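**Cemcombe puts out house rules for testing home robots in simulation**

July – Cemcombe has published a short set of good-practice rules for anyone who tests household robot arms in simulated kitchens, and two smaller outfits, Trarico and Beltis, have already signed on. The document runs 13 pages. Most of it is about how to write down a test so somebody else can run it again.

Not a law, not a formal standard. Members agree to follow it when they publish results or hand them to a buyer. No penalties in this version.

The main points:

- Every run gets logged, including the ones thrown out. Reason for throwing it out goes in the log too.
- Scene files are frozen before scoring starts. Move a bowl, new version number.
- A claimed success rate needs at least 300 runs behind it, all on the same scene version.
- Results from simulation must be labeled that way on the first page, in the same size type as the numbers.
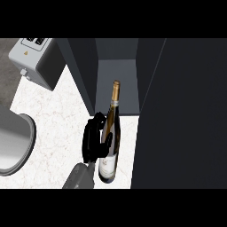

Grasping gets the longest section and it is where the drafters argued the most. The rules split a pick task into stages – reach, contact, lift, place – and each one is scored on its own. A hand wrapped around the middle of an upright wine bottle, as on this marble counter, would be written up as contact and nothing more until the log shows the base clear of the surface. Fingers touching the glass dont earn credit for a lift. Labs that have been reporting a single pass/fail number will have to go back and split it.

"People were calling very different things a grasp," said Inmaculada Sarmiento, who edited the text for Cemcombe. "One lab meant fingers closed. Another meant the thing was on the shelf. You can't compare those, and buyers were comparing them anyway."

Clearance is in there as well. Testers have to state the gap between the target object and the nearest fixed surface, and must include tight placements along with the easy ones. Sarmiento said early drafts left this to the lab and the result was a lot of bottles in the middle of a lot of empty counters.

Trial round

The rules were tried out before release on 2,315 runs pulled from member logs. Reviewers worked in pairs and had to agree on the stage reached in each run. They disagreed on almost 300 of them at first, mostly over the line between contact and lift, and the wording of that section was rewritten twice. Trarico supplied the bulk of the logs. Beltis did the re-scoring.

Start positions caused trouble too. Several logs gave the name of the object and nothing on how it was placed, so reviewers had no way to tell standing from lying down. Version 2 of the log form makes orientation a required feild. 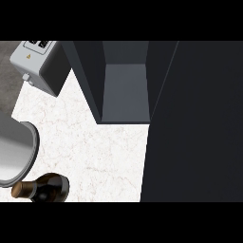 Do the rules cover real robots in real kitchens?
Only simulated testing for now. Cemcombe says physical trials need seperate language on guarding, emergency stops and people in the room, and that work has not started.

Honorato, which sells test scenes to several labs, has not signed. The company said it supports the logging rules but wants the frozen-scene requirement loosened for small fixes, like a bad texture or a misnamed part. As written any change at all means a new version and a fresh set of runs – expensive for customers, Honorato says. Sarmiento said the point is open for comment and she expects a fight over it.

Comments are taken in writing through the end of the month. Labs already partway through a test series can finish under their old method, but have to say so in the report. Log form and a filled-in sample go out with the rules. A scoring guide for drawers and doors is planned next, no date given.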